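Wallwood Community Workshop
Progress report to the Todorova Fund
Grant period two, through February

Most of the work in this period went into the evening repair classes and the move of the tool library to the ground floor. Both are close to the plan we sent with our application. The heating work is behind.

The tool library reopened in its new room with 713 items on the shelves. Members made 3641 loans in the period, mostly garden tools, sanders and tile cutters. Late returns are still a problem — we now send a reminder the day before an item is due, and we will report on the effect next time.
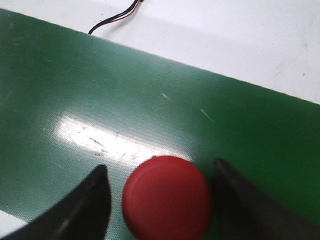
Red part on green strip, Wallwood.

Repair classes filled early. We offered 72 places and had a waiting list for the lamp rewiring and bicycle evenings. The sewing class was harder to fill and we have moved it to a later hour. Fees cover teaching costs but not materials, and the grant has paid the difference as agreed.

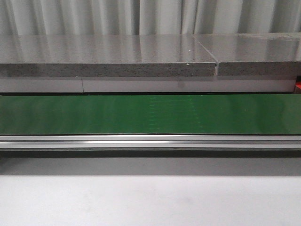
The heating contractor, Korkex, finished the pipe runs on the ground floor but has not connected the upstairs rooms. A valve set was delivered in the wrong size and had to be reordered. We have held back the last payment until the system is tested. This does not change the total cost.

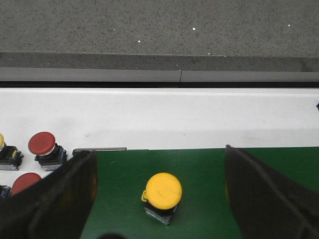
By the Wallwood program office
April 11, 2026

Attendance at the Pliltness branch remains low. It opens two afternoons a week, and the bus route that served it was cut during the winter. We would like to move up to 70 hours of staff time from Pliltness to the main site and keep the branch open for pickups and returns only. We need the fund's approval for this, as it changes a line in the budget.
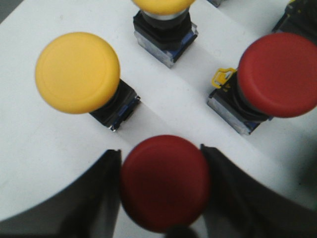 Spending on tools and repairs is within budget. Insurance went up at renewal and we covered the increase from membership income. In the next period we plan to finish the upstairs heating, run a second round of bicycle evenings and replace the oldest sanders. A full statement of accounts will follow with the final report.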